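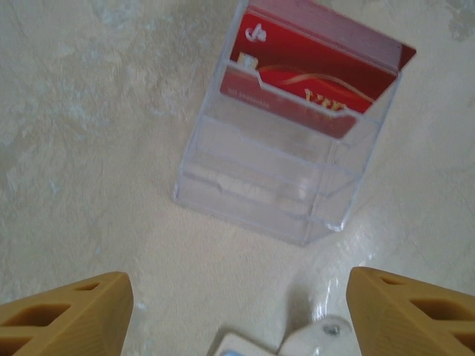 Kartenhalter, nur das hinterste Fach ist belegt

Seit dem letzten Frühjahr lerne ich Tagalog, und zwar mit Karteikarten aus Papier. Im Moment habe ich 398 Karten. Ein paar Leute haben mich gefragt, wie ich das mache, deshalb schreibe ich es einmal auf.

Angefangen habe ich mit einer App, der von Torvik. Die ersten Wochen liefen gut, danach habe ich nur noch getippt, um die Serie nicht zu verlieren. Ich konnte die richtige Antwort unter vier Vorschlägen erkennen, aber am Telefon mit Rhea fiel mir das Wort für »morgen« nicht ein. Rhea Ocampo ist eine frühere Kollegin aus Werton, inzwischen wohnt sie wieder in Batangas. Wir telefonieren alle zwei Wochen, wegen der Zeitverschiebung meistens bei mir vormittags. Früher auf Englisch, jetzt die erste Viertelstunde auf Tagalog, danach wieder auf Englisch, wenn ich müde werde.

Die Karten schreibe ich mit der Hand. Vorne steht das deutsche Wort, hinten das Tagalog-Wort und darunter ein Satz. Ohne Satz schreibe ich keine Karte mehr. Am Anfang hatte ich viele einzelne Wörter und wusste nach einem Monat nicht mehr, was ich mit ihnen anfangen sollte. Die Sätze sind kurz und kommen meistens aus den Gesprächen mit Rhea. »Bumili ako ng isda«, ich habe Fisch gekauft. Das habe ich jetzt so oft gesagt, dass sie lacht, sobald ich mit »bumili« anfange.

Ein Wort zur Betonung, weil mich das am meisten gekostet hat. Im normalen Schriftbild steht sie nicht. »Baka« kann Kuh heißen oder vielleicht, je nachdem, wo die Betonung liegt. »Basa« ist lesen oder nass, »puno« ist Baum oder voll. In meinem Lehrbuch sind Akzente gedruckt, in Nachrichten schreibt die niemand. Ich setze sie auf der Karte mit Bleistift dazu und radiere sie weg, wenn ich das Wort sicher kann. Das Papier wird davon nicht schöner.

Unterwegs nehme ich nur wenige Karten mit, für die Bahn reichen zehn oder zwölf. Dafür muss das Format stimmen. Die üblichen Karteikarten in A7 sind mir für die Jackentasche zu groß, ich schneide sie auf Visitenkartengröße zu. Das geht mit einem Schneidebrett schnell, mit der Schere wird es krumm. Der Karton sollte nicht zu dünn sein, sonst sieht man die Rückseite durch. Von Bundeta hatte ich einmal eine Packung, da konnte ich die Antwort gegen das Licht lesen.
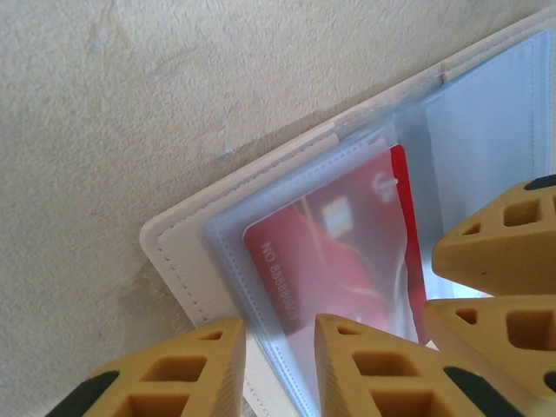
Wie ich wiederhole

Ich habe drei Stapel. Neu, wackelig, sitzt. Der neue Stapel kommt jeden Morgen dran, der wackelige jeden zweiten Tag, der sitzende einmal in der Woche. Wenn ich eine Karte falsch habe, geht sie zurück auf neu, auch wenn sie schon lange auf »sitzt« lag. Das ist im Grunde das alte Karteikastensystem mit weniger Fächern. Fünf Fächer habe ich probiert und bin mit den Abständen durcheinandergekommen.

Pro Tag kommen höchstens fünf Wörter dazu. In Wochen mit viel Arbeit kommt gar keins dazu, dann wiederhole ich nur. Im Dezember habe ich fast drei Wochen ausgesetzt. Danach waren 102 Karten wieder auf »neu« — das war kein guter Tag. Nach zwei Wochen war das meiste davon aber zurück, viel schneller als beim ersten Mal.

Abgefragt wird laut. Leise lesen bringt mir wenig, da nicke ich auch bei Wörtern, die ich nicht könnte. In der Bahn bewege ich nur die Lippen.

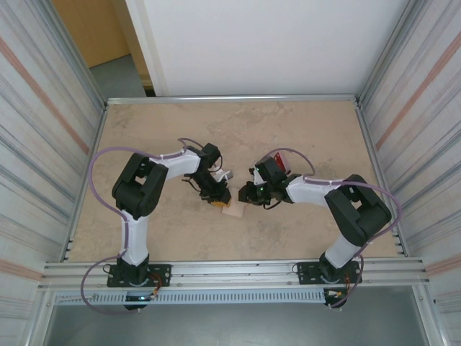 Schwierig finde ich weiterhin die Verben. Aus der Wurzel »kain« wird »kumain«, wenn es darum geht, wer gegessen hat, und »kinain«, wenn es darum geht, was gegessen wurde. Im Deutschen würde man das eine mit Aktiv und das andere mit Passiv übersetzen, aber das trifft es nur halb, denn die zweite Form ist im Alltag ganz gewöhnlich und klingt nicht steif. Ich habe zuerst beide Formen auf eine Karte geschrieben. Das war ein Fehler, ich habe sie dauernd verwechselt. Jetzt hat jede Form ihre eigene Karte mit eigenem Satz.

Jennylyn Saludo, bei der ich alle paar Wochen eine Stunde Unterricht nehme, hält von Karten nicht viel. Sie findet, ich solle mehr hören. Sie hat wohl recht. Auf der Karte erkenne ich »mga« sofort, gesprochen (»manga«) habe ich es monatelang überhört. Auf ihren Rat höre ich jetzt beim Kochen Radio aus Manila und verstehe einzelne Wörter, die Uhrzeit, Verkehrsmeldungen, Werbung für Seife. Dazu kommt, dass die Moderatoren mitten im Satz ins Englische wechseln. Das macht es leichter und gleichzeitig schwerer, weil ich den Wechsel manchmal nicht mitbekomme und nach einem Tagalog-Wort suche, das keins ist.

Mein Ziel sind 2.000 Wörter. Die Zahl habe ich aus einem Forum, dort hieß es, damit komme man durch ein normales Gespräch. Ob das stimmt, weiß ich nicht. Bei meinem Tempo dauert es noch eine Weile, und ein Teil der Karten wird bis dahin neu geschrieben werden müssen. Die vom Anfang haben schon runde Ecken, und bei einigen ist der Satz schlicht falsch. Rhea hat beim letzten Telefonat vier davon korrigiert. Als Nächstes sind die Wörter für Verwandte dran, davon gibt es mehr als gedacht, allein für ältere Geschwister mindestens zwei.

Zuletzt aktualisiert: Februar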